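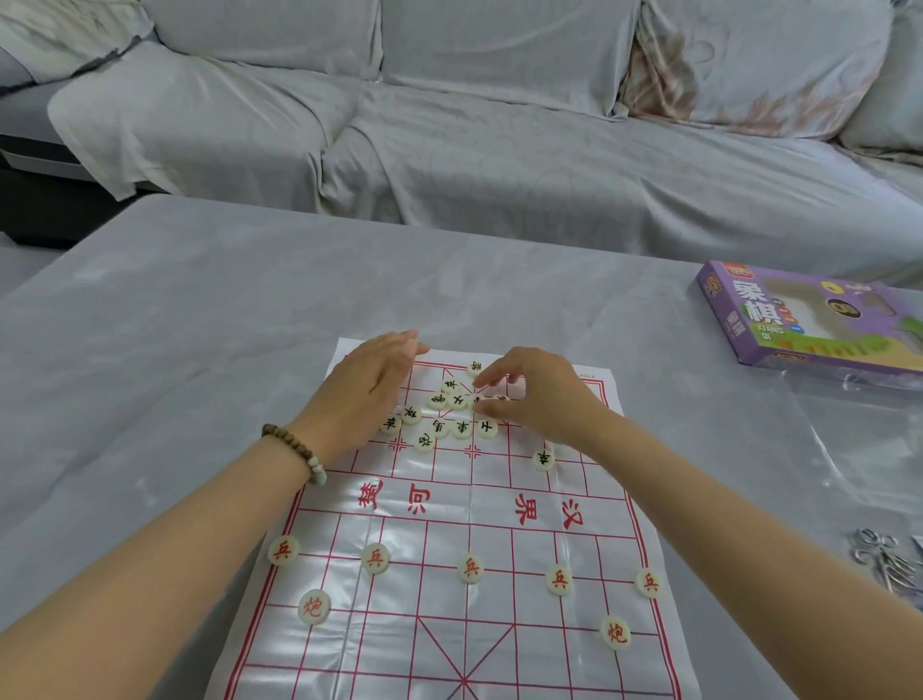 Prurkum method cuts errors in learning long setup tasks

Researchers on the Prurkum project have reported a training method that lets a robot policy pick up long tabletop tasks from first-person recordings of human hands. Setting up a xiangqi board is one of the test tasks, with cream discs marked in black or red that each have to go to a set grid point.

The method, named Redater, splits each recording at the moments when a hand releases a piece. The policy then predicts the next release point first and the hand path second. Earlier work at the Wainwright lab predicted both together and tended to drift once the board was half filled.

The training set holds 1820 recordings, 600 of them of board games. On a two-arm test bench, Redater left 2 pieces off their grid points per setup on average, against 19 for the earlier model. Most of the remaining errors came from crowded areas, where fingers hide the discs already placed.

Pieces resting between intersections were kept in the training data – the group says removing them made the results worse. Code is due in September under the name Prunus. Tests with folded paper boards have not started.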